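Ticket: Booking calendar showing the wrong nights after sync
Product: Stonareck Bookings, desktop and phone
Status: Open, waiting on customer, then reopened by customer
Opened: September 19, 2021

Hi support folks,

Okay, I'm going to put everything in one place, because the chat window timed out on me twice and I lost a lovely long message the second time (I may have said a word). I run the front desk and most of everything else at Wultcombe, a small inn, and we've used Stonareck for our bookings for a good while now. Mostly I love it! But since the last update the calendar has been moving people's stays by one night, and I'm at the point where I check every arrival by hand before I go to bed.

What happens is this. A guest books through our own website for, say, Friday and Saturday. On my desktop it says Friday and Saturday. On my phone it says Thursday and Friday. If I so much as open the booking on the phone and close it again, the desktop changes to match the phone, and now both of them are wrong. I don't have to press Save. Just looking at it does it!

Things I've tried so far, in order:

Logged out and back in on both. No change.

Deleted the phone app and put it back. It looked fixed for one evening, then the next booking came in a night early.

Checked the time zone on the phone, the desktop and in the Stonareck settings page. All three say the same thing. There's a second time zone box under Property, Advanced, that I had never seen before, and it was blank. I filled it in and saved, and when I went back it was blank again. I did this four times. Please look at that box, I have a bad feeling about that box.

Turned off the Ummont connection (that's our door lock system, it pulls the dates from you to make the key codes). The calendar still shifted, so I don't think Ummont is causing it, but it does get the wrong dates handed to it. That means a guest can be standing in the hall with a code that ran out that morning. It has happened with two guests now and they were both very nice about it, nicer than I would have been with a suitcase in each hand.

Exported the bookings to a spreadsheet. This is the interesting part, I think. The file has 2,010 rows going back to when we joined, and the dates in it are RIGHT. Even for the stays that show wrong on the phone. So the correct dates are still sitting in there somewhere, and it's only the calendar that reads them badly. I'm no programmer, but that seemed like good news to me.

The other thing that hangs off the calendar is the housekeeping list, and it's every bit as bad. The list sorts rooms into Checkout and Stayover. A checkout room gets the whole works: trash bin, laundry bag, bedding, bathroom, vacuuming. A stayover room gets a lighter visit, and we don't touch the guest's laundry bag at all. With everything off by a night, stayovers turn up as checkouts, and you really don't want to carry off the shirts of a man who's here until Monday.
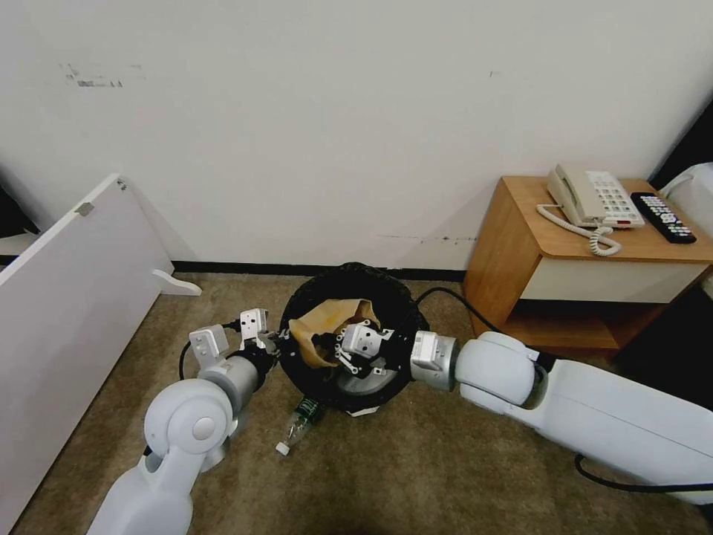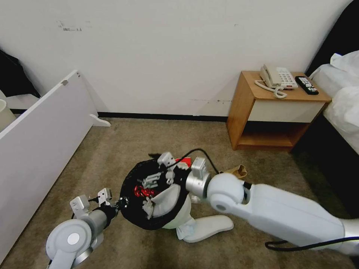
Room floors, with a trash bin in the first and a mesh laundry bag in the second.

For now I've gone back to paper. I print the export every morning, mark it up with a highlighter and hang it in the linen closet. It works, but I'm doing the job I pay the software to do.

Update, same evening. Thank you for the quick first reply! To answer your questions:

Yes, it happens on Wi-Fi and on phone data both.

No, it doesn't happen to bookings I type in by hand. I made 8 test bookings at the desk and every one stayed put. I made the same ones again through the website and they all slid back a night on the phone.

The booking form on our website was put together by Ķēniņš, and as far as I know it hasn't been changed since they set it up. I did write and ask. Their name may matter here, by the way: it shows up as question marks in your "Source" column, and it used to show up fine. It could be nothing, but it started the same week.

Error code: the phone gave me one just once, 663, with no words next to it. I looked in your help pages and the list skips right over it.

And yes, I did clear the cache like you suggested. It signed me out of everything and the dates are the same as before, so please don't ask me to do that one again!

One more worry. We have more than 40 stays already booked for December, nearly all of them through the website, and several are families taking two rooms side by side. If a fix on your end is going to rewrite dates, could somebody warn me first so I can take a fresh export? I'd also like to know if I should leave the Ummont connection off in the meantime. With it off I have to make each key code myself, and I can live with that for a week or so.

I've attached the export and the list of test bookings. The ones marked in yellow are the ones that moved. You can call the desk any time before nine in the evening, and if I don't pick up I'm probably upstairs, so let it ring.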